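Droltmont Companion App FAQ

Last updated: March

Answers to the stuff that keeps landing in the inbox. Covers the phone version of Droltmont and the free Companion app that goes with it. If you play on a tablet most of it applies, menus are just in a different spot.

What does the Companion app do?

Tracks your daily quests, shows your storage, lets you queue crafting while the game is closed. Also sends alerts when your farm plots are ready. Doesn't play the game for you and doesn't add coins. We get asked that one a lot.

Is it free?

Yes. No ads either. There's a tip button under Settings if you feel like it, nothing unlocks when you use it.

Do I need a Gendine account?

Yes, same login you use for the game. If you've been playing as a guest, open the game first, go to Profile, then Link Account. Pick an email you can get into. Then sign in to Companion with that. Doing it the other way around makes a second empty profile and then support has to merge them, slow.

How do I install it?

App store on your phone, search Droltmont Companion. Needs Android 9 or newer. Install, open, sign in, allow notifications. First sync can sit at 50 percent for a bit, leave it alone. Don't close it.

My level shows wrong in the app.

Pull down on the main screen to refresh. Still wrong? Log out of the game, log back in, refresh again. The game only sends your level when you leave a zone, so if you've been standing in Meireles all evening it won't have updated yet.

How many characters can I track?

8 per account. Older ones past that stay safe in the game, they just don't show up in the list. You can swap wich ones are showing under Characters, Edit.

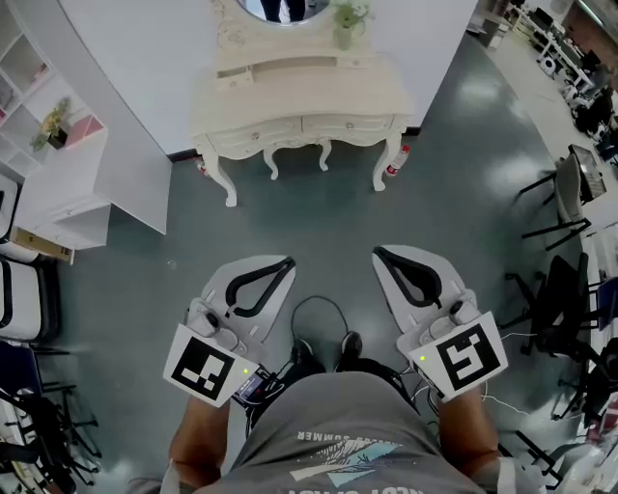
4 min read

Crafting queue says "full" but it's empty.

Known bug. Happens when you cancel an item in the game and the app at the same time. Clear the queue from the game side, wait a minute, reopen Companion. You get your materials back in the mail, not in storage. Check the mail before you write in please.

When do daily quests reset?

Midnight server time. The countdown on the Quests tab is already in your local time so go by that. Anything finished at 11:59 pm counts for the old day, even if the reward shows up after.

Can I turn off some alerts and keep others?

Yes. Settings, Alerts, then tap the ones you don't want. Farm plots and guild chat are on by default. Guild chat is the loud one. Quiet hours is at the bottom of the same page.

The Witus event isn't showing.

Three things to check. You have to be level 59 or higher. You need the latest game update, not just the app update. And you have to talk to the ferryman once in the game to start it, after that it shows in the app under Events. If all that's done and still nothing, send a ticket.

Does it drain my battery?

A little. Background sync is the main cause. Set it to Hourly instead of Live and you'll barely notice it. Queue still works fine on Hourly, alerts just come later.

Someone is selling coins and says they work with Companion. Real?

No. Nobody needs your password to send you anything. We've had accounts emptied this way. If you already typed your login into one of those sites, change your password right now, then go to Devices in the app and tap Sign Out Everywhere.

Can I use it on two phones?

Yes, but only one gets alerts. Whichever you opened last. If alerts stopped coming thats usually why.

I got a new phone, do I lose anything?

Not if your account is linked. Sign in and it all comes down. Alert settings don't carry over, set those again. Guest progress stays on the old phone, so link it before you wipe it.

How do I get help?

Settings, Help, New Ticket. Put in your character name and what phone you have. A screenshot helps. Kelly Quintana goes through the tickets in the morning, so something sent late at night gets looked at the next day. One ticket per problem, sending it again bumps you to the back of the line.

Is there a desktop version?

Not yet. Being worked on, no date.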